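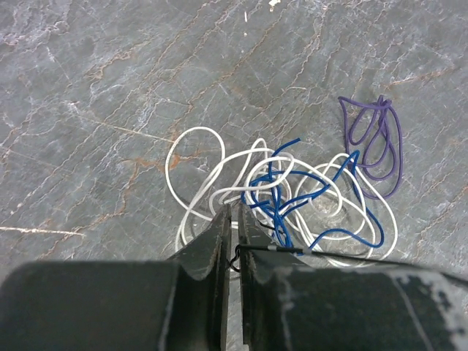
1/ Fingertip day. Been promising this comparison since forever so I'm just posting as I go, sorry in advance for the typing. Same two arms, same table, same job: pick one thin strand out of a mess of thin stuff without dragging the whole mess along.

2/ Tips on trial are the flat plate kind (Besen pattern) against the Begum soft pads I ran all winter. Plates are cheap and ugly. Pads are comfy on big things and hopeless on anything thinner than a pencil lead. That was my guess going in anyway.

3/ Rules. 20 tries per set, per arm. A try counts if the strand leaves the table and nothing else comes with it. Two strands up = fail. One strand up and it drops before I say go = fail. No poking the pile with a finger between tries. Hardest rule to keep.

4/ Begum pads first, left arm. 6 good. Lots of squish, then the strand rolls out sideways at the last second. You can feel it coming on the leader side and there's nothing to do about it. Closing slower helped a bit. Closing harder made it worse.

5/ Plates, left arm. 13 good. More than double and I wasn't even warmed up. The straight inner edges meet properly along the length so a thin strand has somewhere to sit. Fails were nearly all me coming in too steep and pushing the thing flat.

6/ Ok wrist cameras. Someone asked why I bother with them when there's a fixed one on the whole table. Because from the fixed one I can't tell a grip from a near miss. At all. The wrist view I can, most of the time.

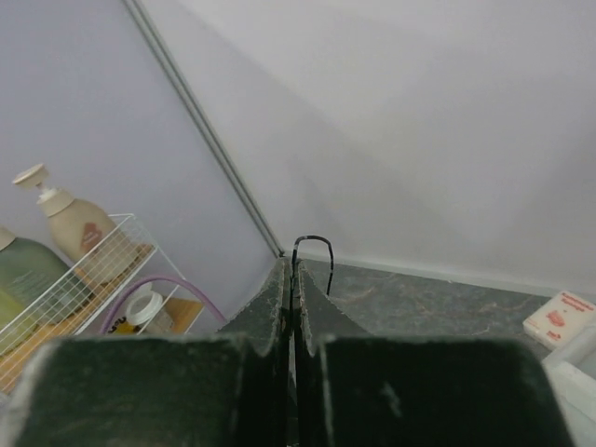 What I'd change is the tilt. At this angle I get a ton of wall and shelf and the stuff I care about is squeezed in the middle. For grabbing straight down it's fine. For anything low and sideways the fingers eat half the view.

7/ Tried the Plendanon wide lens on the right wrist last week, same mount. Sees more, sure, but thin things near the tips go soft and bendy at the edges. Went back to the regular one before lunch. If your parts are mug sized get the wide one, you'll love it.

8/ Exposure!! Lock it. Auto exposure hunts every time a pale wall comes into view and then the dark fingers turn into one black blob. I locked it with the gripper over the table and left it alone, much better. Should of done that months ago.

9/ Controller bit for the two people who care. Saddale board, stock firmware, 2000 as the current cap on the gripper joint (their units, not milliamps, the manual is vague about it). Higher than that and the plates flex and the tips cross a hair. Lower and it lets go as soon as the wrist turns.

10/ Also the grip closes in steps if you leave the smoothing on default. On pads you never notice. On plates you do, it sort of nibbles. Turned smoothing down by half and the nibble went away, but the arm got a little twitchy at the shoulder. Living with it.
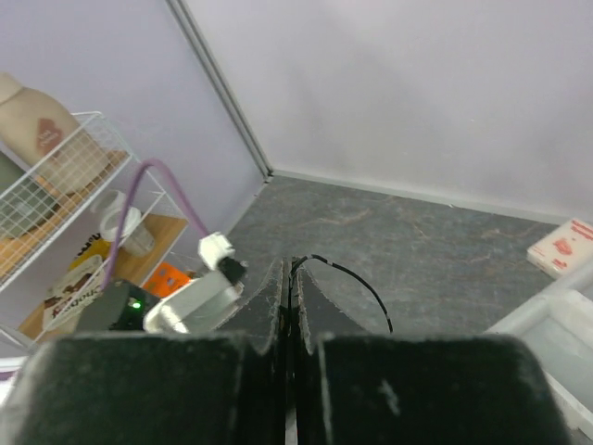
11/ Wear. Plates win on price, lose on looks. Edges get ratty and then a strand can snag on the rough bit, which on a good day helps you and on a bad day you can't put it down again. Quick pass with fine sandpaper – done. Pads I have to peel and re-glue, and I hate it every time.

12/ Handing over from one arm to the other: only tried it with plates on both sides. Meeting tip to tip is asking for a crash. Better to come in with one gripper turned a quarter so they cross. Need to do a real count on this, today was just playing.

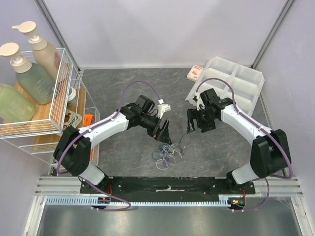
Left and right arms over the tangle, view from the fixed cam.

13/ Where I'm at: plates stay on both arms for thin stuff. Pads go back in the drawer until I do blocks and cups again. Wrist cams stay, regular lens, tilt gets fixed as soon as I reprint the mount. Not touching the Saddale settings again this month.

14/ Someone asked for the plate file, yes, will post it once I fix the screw holes, they're a touch tight and you'd have to drill them. Right arm counts for both sets coming tomorow. If you've run the Besen pattern in metal tell me how thick you went, mine flex more than I'd like.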